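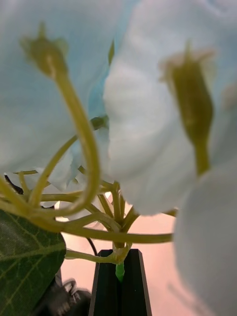
Mivbridge Teaching Cell – Pre-Session and Close-Out Checklist, Flower Handling
Revision 6
Completed by: Wichai Rungrueang
Reviewed by: Mircea Nedelcu
Date: Nov 25, 2020
Arm: Avram, left bench
Remote station: Toltus handset and pedals
Task being taught: take one stem at the bundle, lift it clear of the others, set it down on the tray without bruising the bloom

Mark each line OK, FIX or N/A. A blank is a FIX. Comments are welcome, and will be read by Mircea, who has asked me to pass on that "seems fine" is a mood.

SECTION A – BEFORE POWER

A1. Floor clear inside the yellow tape.
OK. One stool removed. It will be back by lunch. It always is.

A2. E-stop at bench pressed, released, pressed again. Click felt both times.
OK.

A3. E-stop at remote station reachable with the operator seated and both hands on the handset.
FIX, then OK. It was reachable if you had been built like a heron. Moved the box to the right-hand side of the desk and taped the cable down. Please leave it there.
Reviewer: Agreed. Left-handed operators may move it back, provided they tell the spotter and then sit down and prove they can hit it.

A4. Wrist camera lens wiped, mount screws snug.
OK. Pollen on the lens again. Use the cloth in the drawer and not your sleeve, however clean you believe your sleeve to be.

A5. Cables near the wrist have slack through the full roll, both directions.
OK. Rolled by hand with power off. Nothing pulls.

A6. Black holder seated, no wobble, stem end fixed in the slit.
OK. Pushed it side to side with one finger. If the holder moves before the stem does, you will spend the morning teaching the arm to steal holders.

A7. Water and spray bottles off the bench.
FIX, then OK. Found one behind the monitor. It was keeping the flowers fresh, I was told. The arm's power supply does not need to be kept fresh.

SECTION B – POWER ON, NOBODY DRIVING

B1. Arm homes without touching anything.
OK.

B2. Speed cap set to teaching speed, 50 mm per second.
FIX, then OK. Was at 700, left over from the empty-bench demo. This is the second time since August. At 700 the gripper arrives among the flowers well before the operator has finished forming an opinion.
Reviewer: The demo profile now asks for a password. The password is not on a sticky note. If you see a sticky note, remove it.

B3. Grip force cap set to the soft stem profile.
OK. Tested on a spare cutting. It held and left no mark I could see.

B4. Camera picture live at the remote station, right way up.
OK. Focus is set for the middle distance, so a bloom that gets right up to the lens turns into weather. Operators should expect this and go by the stems. The petals will tell you very little.

B5. Delay between handset and arm checked with the tap test.
OK.

SECTION C – HAND GUIDING

C1. Spotter present, standing, looking at the arm.
OK. Mircea spotting. Phone in pocket, I checked.

C2. Guide mode on. Arm goes light and stays where it is put.
OK. Slight sag at full reach. It has sagged as long as I have known it. Do not let go at full reach over the blooms.
Reviewer: "It has sagged as long as I have known it" is a FIX. Payload setting re-entered with the new finger pads. Sag gone. I accept apologies in coffee.

C3. Hands on the forearm grips only. No fingers between the gripper jaws, including to "show it where".
OK with comment. The urge to point is strong. You are standing there, the stem is right there, and the arm seems to be missing something obvious. Keep your fingers out anyway. The arm learns nothing from them and you may learn quite a lot.

C4. Approach from below the blooms, toward the place where the stems come together.
OK. Coming in from above means going through petals, and the arm will copy that faithfully for the rest of its life. Take the long way around the leaf. If the leaf gets dragged, stop the recording and start again. Do not carry on and hope it averages out.

C5. Pause before closing the jaws.
OK. Count to two in your head. Counting out loud puts the spotter off.

C6. Loose sleeves, lanyards and long hair secured.
FIX, then OK. Lanyard was mine.

SECTION D – REMOTE CONTROL

D1. Guide mode off before the handset is enabled.
OK. The software now refuses to run both. Check it anyway. I trust the software about as far as I trust the stool.

D2. Pedal released stops the arm. Try it three times at different points of the reach.
OK. Stopped each time. Left pedal squeaks.
Reviewer: The squeak may stay. I can hear from the next room that somebody is driving.

D3. Operator and spotter agree on words. "Stop" means stop. "Whoa", "careful" and sucking air through the teeth are not on the list.
OK.

D4. Operator can tell near stems from far ones in the wrist view.
OK with comment. This is the hard part. Yellow-green stalks cross in front of more yellow-green stalks, and everything looks reachable until the jaws close on air. Move the wrist a little sideways first and watch what slides past what. New operators get a practice run with recording off.

D5. No one inside the tape during remote runs. This includes tidying up petals.
FIX. A visitor from Flandwood leaned over the tape for a better look. Pedal up, arm stopped, visitor thanked and moved back. No contact and no damage. Suggest a second strip of tape, farther out, for people who regard the first as a starting point.
Reviewer: Second strip ordered. Until it arrives, visitors stand by the door. Reported as a near miss, since it was one.

D6. Bad runs marked as bad at the moment they happen.
OK. 17 runs recorded, 6 marked bad. Two of those were good in every respect except that the wrong stem came up. That is still bad. We are teaching it to pick the stem we asked for, and a confident pick of the neighbor is a habit I would like it never to acquire.
Reviewer: Do not delete the bad ones. Label and keep.

SECTION E – CLOSE-OUT

E1. Arm parked, jaws open, power off at the wall.
OK.

E2. Jaws and finger pads inspected for sap, cuts and bits of leaf.
FIX, then OK. Sap on the inner pad. Wiped with a damp cloth and dried. Sticky pads hold a stem when told to release it, and then the operator shakes the wrist, and then we have recorded shaking.

E3. Damaged stems and dropped petals cleared from bench and floor.
OK. Petals are slippery underfoot. Sweep first, then check the floor from the doorway, where they show up better.

E4. Speed cap confirmed at teaching speed for the next crew.
OK. See B2. I looked twice.

E5. Recordings copied and named by task, operator and run number.
OK. Please stop naming files "final".

OPEN ITEMS

Second tape strip – Mircea, on order.
Cable clip for the remote e-stop to replace my tape – Wichai.
Permanent home for the spray bottle, outside the cell – Wichai.
Stool – unassigned.

Cell released for next session: YES, remote and hand guiding, teaching speed only.
Signed: W. Rungrueang
Countersigned: M. Nedelcu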